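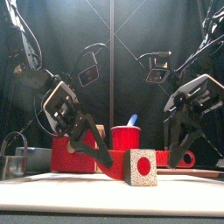

Keeping a tarantula is a quiet sort of hobby, and I think we ought to let it stay that way.

I say this because of the reptile and bug fair in Vomham this May, where I spent most of a Saturday walking up and down the aisles with a friend of mine, Frauke Thiele, and came home feeling a little sour. There were over 700 animals for sale, and plenty of them were beautiful, and most of the sellers were kind people who would happily talk to you for half an hour about moss. But the crowd was always thickest at the tables where somebody was poking something with a paintbrush so it would rear up and show its fangs.

Now, I understand the pull of it. I was eleven when I saw my first big spider, in the back room of a pet store in Stoden, and I would have given a month of allowance to see it do something scary. But a threat pose is a frightened animal telling you to go away. It costs the spider something every time, and a spider that is bothered day after day will often stop eating, or kick off its hairs until it has a bald patch, and then the new owner wonders what went wrong.

My own old girl is called Boro. She is a Chilean rose, brown as a teddy bear, and if I am being fair to the skeptics, she does next to nothing. She sits. Some evenings she moves her water dish (why, I couldn't tell you) and once in a while she fills it with dirt, and I clean it out, and we start over. I have had her for so long that my nieces ask after her in their Christmas cards! And I have picked her up maybe twice, both times when I had to move her to a new tank.

People tell me that sounds dull. Kai Görtz, who sold me my first crickets and has strong feelings on most things, thinks handling is how you win over folks who are afraid of spiders, and he brings a tame one to the school in Wiegand every year for the kids to hold. I like Kai very much and I still think he's wrong about this. A fall from a child's hand can split a tarantula's belly open, and that is usually the end of it. Let the children look through the glass with a flashlight, let them hold a shed skin, let them name the thing if they want to. They'll remember it just as well.

So what I would like, at the next fair, is a simple rule - no prodding, no fang shows, and a cloth over any tank whose owner has gone to lunch. I've written to the organizers to say so, and Frauke has signed the letter too.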